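3.2 Recruitment and reminder calls

Families were invited through the two dental offices in Kisbridge and Brivthorpe, and we are very grateful to the front desk staff at both, who took on a good deal of extra phone work for us. Of the 2,936 children on the recall lists, we drew 600 at random and reached the parents of about 500. Each parent was asked, in plain and friendly terms, when the child had last been in for a cleaning and what had made it hard to come back.

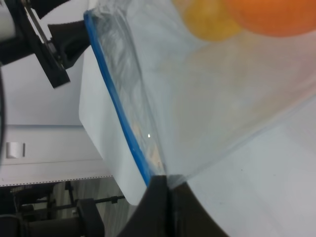
3.3 Interviews with parents

Lamai Saithong and Britt-Marie Myklebust carried out 100 longer interviews, mostly in August, and always at a time that suited the family. Parents talked freely about cost, school hours, and their own childhood memories of the dentist's chair, and we let them wander a little, as the side stories were often the most useful part. Notes were coded with the Stusach scheme, with fear and scheduling kept as separate themes.

Figure 2. Clear zip-top bag with a blue seal strip.
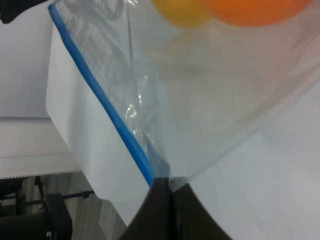 3.4 Missed visits

A visit counted as missed when the family neither came nor called by closing time. Visits moved to another day were left out, following Sjöberg.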